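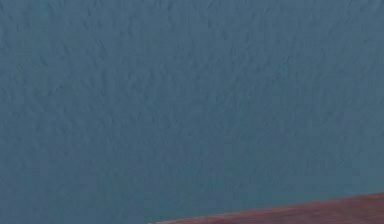

*Blue-grey textured surface*

## 5. Following a series in Juvora

This section covers series alerts on the Juvora set-top box. You will need the box connected to your network and at least one profile set up (see section 2).

1. Press **Menu** and choose **Series**.
2. Type the first few letters of the title. Remakes and revivals are listed separately, with the year after the name.
3. Highlight the series and press **Follow**. A small flag appears next to the title.

**Note:** A series that has been announced but has no broadcast date shows as *In development*. You can still follow it. 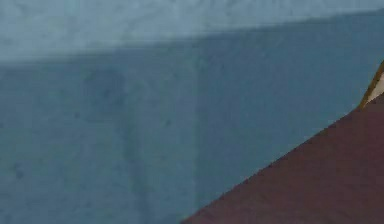
4. Choose which alerts you want: new season, new episode, or cast and crew news. News alerts come from the Gaillard listings feed and are in English only.
5. Set the delivery time. The default is 7 p.m.

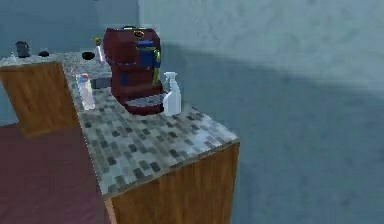
### Hiding spoilers

1. Open **Series**, then **Alert style**.
2. Switch on **Title only**. Episode summaries and stills stay hidden until the episode is marked as watched.
3. Repeat for each profile.

**Caution:** Resetting the box deletes all followed series. Export the list to your Unel account first. The export holds up to 2000 titles.

Horror and other 18-rated series don't appear in search on a child profile, even if an adult profile follows them.

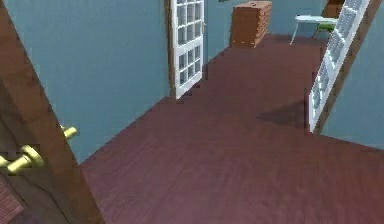 *Partly open door with brass lever handles*

If alerts stop after an update, sign out of Unel and sign in again. Allow five minutes for the list to reload.

Section revised in May by Jelle Declercq, Justurell.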